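Notes From the Workbench

Hello again, and thank you for all the replies to last month's ramble about weathering powders. I read every one of them, even the ones telling me I'm using too much rust (I am, and I'm going to keep doing it).

This month I want to talk about helmets. Specifically the cockpit pilot's helmet from Okabe, which those of you who've been on this list a while will know is my favorite three-season space show that hardly anyone watched. I've wanted one on my shelf since I was 18, and for years the only options were a Halloween mask with a chin strap or paying somebody a month's rent. Then in May a flat, very heavy parcel turned up from Deming Cao with a raw resin casting inside, and I more or less lost the rest of the month.

Deming sculpted the master by eye from freeze-frames, pausing the pilot episode on the docking bay sequence over and over. The thing is, the show used two different helmets. There's the hero version for close-ups, with the recessed brow vents, and then there's the stunt version, which is a bit wider at the cheeks and has the vents just painted on. Most fan-made copies blend the two without meaning to. Deming went all in on the hero, and when I held it up next to my screen grabs the brow line was spot on. I may have yelled. The dog left the room.

Now, a raw casting is a long way from a finished helmet. There was a seam running from the crown right down behind the left ear, plus a rash of pinholes along the jaw. I filled those with putty and sanded it back, and then filled it again, because putty shrinks and I never learn. I went from 200 grit up through the finer papers with water, mostly on Thursday nights with a podcast going. Sanding the inside of those vents was miserable. I ended up gluing a strip of paper to a coffee stirrer and going at it like a dentist.
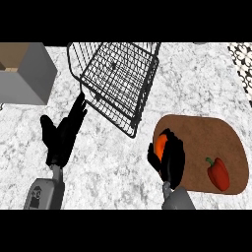

Paint was where I got nervous. Everybody argues about the color on this one. On the show it reads as a cold blue-gray, but the few behind-the-scenes shots I've seen make it look almost green, and I spent a silly amount of time going back and forth. In the end I wrote to Yayra Asante, who some of you met at the spring swap meet and who has repainted more Okabe props than anyone I know. Her advice was to quit matching the screen under my kitchen light and paint it so it looks right on the shelf where it's going to live. So I sprayed test cards, stood them on the bookcase, and looked at them over breakfast, and again around dusk. The winner was a plain Jorilix mid-gray with a few drops of blue in it – much less than I'd have guessed.

I put down 4 light coats over black primer, then chipped it with a torn bit of sponge around the edges where a glove would grab it. The yellow squadron stripe is masked and sprayed, no decal. It bled a little on the right side. I fixed most of that with a fine brush, and the rest I'm calling battle damage.

The visor is still not done, I'm sorry to say. Deming's kit leaves it up to you, and my first try with a sheet of tinted Goltent plastic ended with a crease right across the pilot's line of sight. I had the heat gun too close. There's enough left on the sheet for one more go, and if that fails I'll be begging for offcuts in next month's issue, so be warned.

A couple of you asked whether Deming is taking orders. Sort of! There's a second run of 30 castings planned once the mold has been remade, with the names going on a list through the Memach forum. It's a raw kit only, so you'll need your own putty and patience. Please don't message Deming directly, the inbox is already a mess, and I feel partly to blame for that.

Next time I'll have the visor (I hope), plus a look at the stunt helmet for the three of you who prefer it. If you've got screen grabs of the back of the head from season two, send them my way. I have one decent one and somebody's elbow is in it.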